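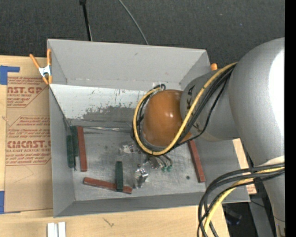
## Slide 1 -- Why I stopped trusting strap reviews

- Thank Lilla Dobos for the slot. Keep the hello short.
- I've bought too many watch straps. Most were called "a perfect fit" by somebody who had worn one for an afternoon.
- Ask the room: who has read a strap review written after a full summer? Wait. Let it be awkward.

## Slide 2 -- The Zondarton rubber

- Sold as "sweatproof for life". Whose life? Mine started to smell in October.
- Fit at the lugs is decent, I'll give them that. The keeper loop is too loose and creeps toward the buckle.
- Cost me 123 dollars. The Gusgate one was less than half that and I can't tell them apart with my eyes shut. (Don't do the blindfold bit again, it ran long.)

## Slide 3 -- "Quick release"

- Quick for whom? The little lever on the Ustell bars is so short I went back to the old tool.
- Tímea Szalai disagrees with me on this and she's in the room -- let her have her say, then move on.
- One bar let go while I was getting out of a car. Maybe a bad one. I'd still like to hear why the maker's page says it can't happen.

## Slide 4 -- Leather and the word "vintage"

- Bíró sells the same calfskin in 4 shades and calls two of them vintage. Ask what that means and you get a paragraph about heritage.
- Almost 300 wears on mine. Creased at the third hole, stitching fine. It's a good strap with silly copy.

## Slide 5 -- What I'd ask before paying

- Has the reviewer worn it in heat?
- Did they pay for it?
- Can you send it back once it's been on the watch? Read the small print out loud here.
- Questions until they need the room. Spare straps are in the blue pouch, please put them back.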